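Nilomer Contact Sync

Product overview

Nilomer Contact Sync copies customer records between your shop, your mailing tool and your help desk, and keeps one agreed version of each. It is sold as an add-on to the Nilomer Standard and Nilomer Team plans. It cannot be bought on its own.

What it does

Every time a record changes in one connected system, Contact Sync compares it with the master record and updates the others. You choose which system wins for each field. A common set-up is to let the shop decide the postal address and the help desk decide the phone number.

Duplicates are matched on email address first, then on surname and postcode. Matches that fall below your chosen score go to a review list, where a member of staff can merge them or leave them apart. A merge can be undone for 17 days.

Connections

Contact Sync comes with connectors for Tumow Shop, Fullau Mail and Pîrvu Desk. Other systems can be linked by CSV upload or through the REST interface. Up to 4 connections can be active on one account. A paused connection does not count towards the limit.
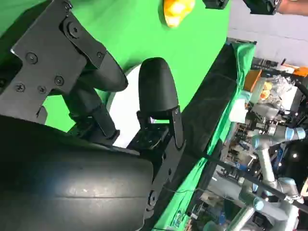
Field mapping is done once per connection, on the Mapping tab. Drag a field from the left column to its partner on the right and press Save. Custom fields are allowed, including free text and tick boxes. Product attributes can be mapped as well if your shop holds them against the customer, so a parts supplier can keep entries such as "gripper, black, curved housing" or "bracket, flat, round screws" with the account they were ordered on. Attribute text is limited to 2645 characters per record. Anything longer is cut at the last full word and marked in the log.

Consent and deletion

Marketing consent is treated separately from other fields. If any connected system records a withdrawal, it is applied everywhere, whichever system is set to win. Deletion requests are passed on in the same way and appear in the log with the date and the name of the user who approved them.

Speed

Changes usually arrive within around 3 minutes. The first full sync takes longer and is best started in the evening. You can carry on working while it runs, but mapping changes are locked until it finishes.

What you need

A Standard or Team plan
An administrator login for each system you want to connect
A current browser (there is nothing to install)

Changes in this version

The review list can be sorted by match score. Postcodes with and without a space are treated as the same. The old XML export, marked for removal in April, has been taken out.

Support

Set-up questions go to Luminița Barbu in customer support. For the REST interface and custom connectors, ask for Radu Buzatu. Please give your account number and the name of the connection.

Page last updated 30/07/2025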